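The Weighbridge at Drurketthorpe

1. Intake

The weighbridge opened at 7. Ismail Lamrani zeroed the display, signed the sheet and let the first lorry on. It carried barley for Naciri and weighed 13 kilos more than its docket. The tolerance was 20. He passed it.
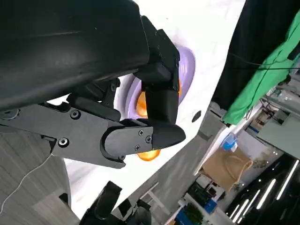
2. Drift

By July the error had a direction. Every load read heavy, and every load was within limits. Lamrani plotted the differences on squared paper and drew a line through them. He sent the sheet to Tulurico, who had installed the load cells, and received a receipt number.
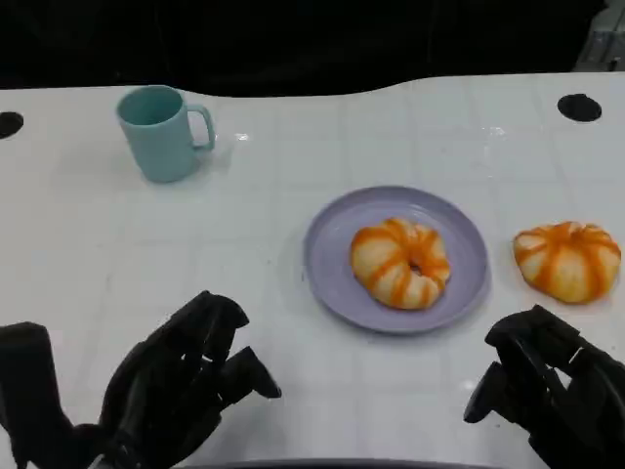 3. Test

Younes Helmy came with two 1000 kilo blocks on a flatbed. He set them down at the north end. The display read 2000. He moved them to the south end and it read 2000 again.

"Your bridge is correct," he said.

"Then the dockets are wrong."

"Or the barley is." 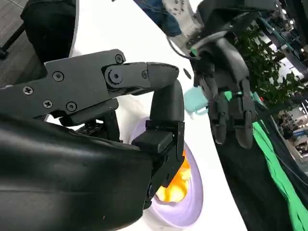

4. Adjustment

Lamrani kept the graph in the drawer under the printer. In the evenings he added points to it. The line did not bend.
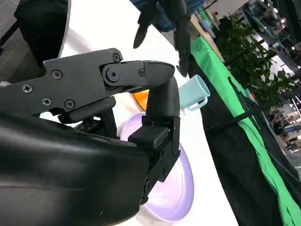 He wrote once to the dispatch office at Wotimine, asking when their own scale had last been checked. The reply gave a date before he was born. He filed it behind the graph, zeroed the display and waved the next lorry on.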